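Bimanual manipulation > Data and training

Does mixing two-arm and one-arm demos hurt the one-arm skills?

khunthong_lab
Posts: 41
Hello all. I want to ask your opinion on a result that I do not fully trust.

We train one policy for tabletop tidying with two arms. In the first version we had 204 demonstrations, all of them using both arms. In September we added 100 more where only the left arm moves and the right one stays parked. I expected a small gain on small boxes. Instead the grasp became better, but the policy now seems to "forget" the right arm, also in tasks where it should open a drawer with it.

Is this known? I use the same action space for both sets, and the parked arm is recorded as constant joint values.

Movstead
Posts: 1,318
Constant joint values are your problem. The network learns that "stay still" is a very cheap answer for the right arm. Mask the loss on the parked arm and train again.

clekar
Posts: 233
I do not agree with Movstead. If you mask the loss, the parked arm gets no supervision at all in these episodes, and at test time it can drift. We had this and it was not nice to watch. I would keep the loss and add a flag to the input which says what arms are active.

Movstead
Posts: 1,319
Then who sets the flag at test time? You, by hand? That makes the task easier and you cannot compare with the old numbers.

clekar
Posts: 234
A small classifier on the instruction text can set it. I admit it is one more part that can fail — but you can measure it separately.

biltach_t
Posts: 76
Before changing the loss, please look at the balance of the scenes. Do your one-arm demos have the drawers in view? If the cabinet is there in every one and the right arm never touches it, you are teaching the policy that a cabinet means wait. Could you post a view from the new set?

khunthong_lab
Posts: 42
Good point, I did not think about it. One from the new set:

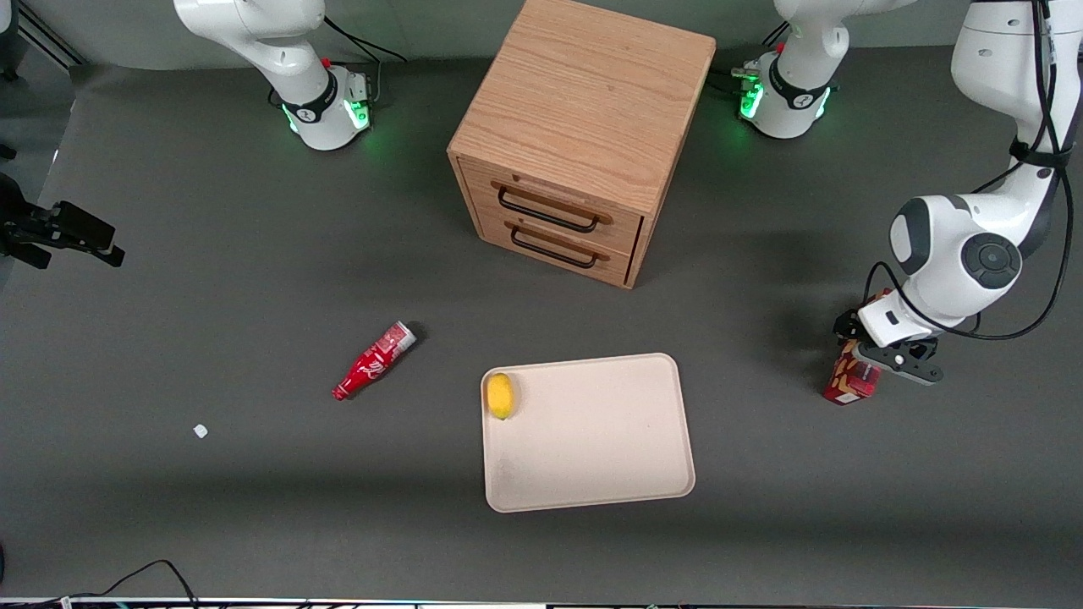

Left arm holding the red-and-white box, near the tray. Right arm parked at upper left.

So yes, the cabinet is on the table. I looked through the new episodes this evening and it is the same in nearly all of them, between the two bases. In the old set, the right arm opens a drawer in more than 101 of the episodes.

biltach_t
Posts: 77
Then I would try the cheap thing first. Record a few one-arm episodes without the cabinet, and a few where the same layout ends with the right arm opening a drawer. The bottle lying down is fine, you want some clutter.

Movstead
Posts: 1,320
Still say mask the loss. It takes one line and one night of training. But do both, separately, with the same seed.

khunthong_lab
Posts: 43
Thank you, I will run the mask tonight and ask Thanakorn Limsakul to help me with the new recordings, he is faster than me with the leader arms. clekar, could you send me how you encode the flag? One value per arm, or one value for the pair?

clekar
Posts: 235
One per arm, added to the joint state before the first layer. I will send you the config.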